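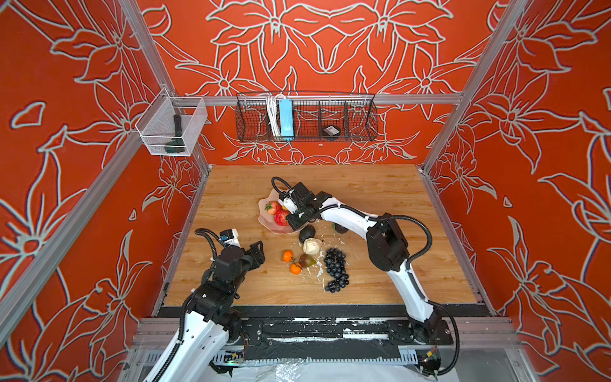

Prekeneck Produce Table

README, last touched 9 Oct 2018

Hi! Prekeneck is my collection of written layouts for a fruit bowl and the things that go in it. Each layout is one short record: what's on the table, what's already in the bowl, and where everything else ended up. I started it as a couple of pages of notes in February and it got away from me (there are 400 records now, so I figured it was time for a proper readme).

What's in the folder

layouts.csv has one row per layout. 
items.csv has one row per kind of produce, with the names I use and the names I gave up on. 
notes.txt is me talking to myself. Read it if you like, but don't parse it, the formatting is terrible.
old/ is the Mockus version of the layouts, from before I settled on column names. I keep it around for comparison. Please don't merge it back in!

The produce

The usual crowd is avocado, mandarin, pear, grapes, strawberry and garlic. Yes, garlic goes in with the fruit. The collection is called "produce" and it lives on the counter in my kitchen anyway, so it stays. A few notes on how I write them up:

avocado: dark ones only, so there's no color column. When two are close together I write them as two separate entries, because "pair of avocados" and "pear, avocados" looked far too similar in my handwriting.

mandarin: orange, with the green stem. I used "tangerine" in the Mockus files and "clementine" in a few rows I've hopefully tracked down. It's all mandarin now.

pear: the dark greenish-brown kind. It's usually lying on its side, and there's a side/upright flag for it.

grapes: always the whole bunch, never single grapes. The position is the middle of the bunch, which is a pretty poor way to describe something long and draggy, so there's a second field called "reach" for which way it stretches. Toward the front is the common one.

garlic: a whole white bulb.

red_round: any round red fruit with some texture to the skin that I didn't want to commit to a name for. It gets its own label so it won't be mixed up with the strawberry.

The bowl

The pale pink one with the wavy edge, the kind you can see through a bit. It's called "viretti" in the files, which was the name of my very first test file and now I'm stuck with it. The wavy edge matters more than you'd think! With a straight rim it's easy to say whether something is beside the bowl or tucked under the rim. With this one I argued with myself for ages and ended up adding "under_rim" as a position.

"In bowl" has a left/right value too. Two things leaning together on the right side is a different layout from the same two things sitting in the middle, at least to me.

Positions

Everything is written from the front edge of the table, so "below" means closer to you. Left and right are your left and right. I used Gravmont style for the words (my own little list, it's at the bottom of notes.txt), and it only has plain words in it. No measurements. If you need inches, this isn't the collection for you, sorry.

Things I'd watch out for

The table is light wood and collects crumbs. Crumbs aren't recorded. I tried a "clean" column and filled it in so inconsistently that I dropped it.

48 rows have no bowl entry. Those are from before I decided the bowl counted as an item, and I haven't gone back to fix them.

20 rows list the same layout twice under different row numbers. I left them in because a friend's spreadsheet points at the numbers. They're marked "dup" in the last column.

Shadow isn't in here either. An avocado that's half in shadow gets written exactly like one that isn't.

Using it

Help yourself. Copy it, trim it, rename the bowl. If you add rows, please stick to one item per entry and put new names in items.csv first (I'm looking at my own past self here). Next up is onions, once I've decided whether the loose skin counts as part of the onion.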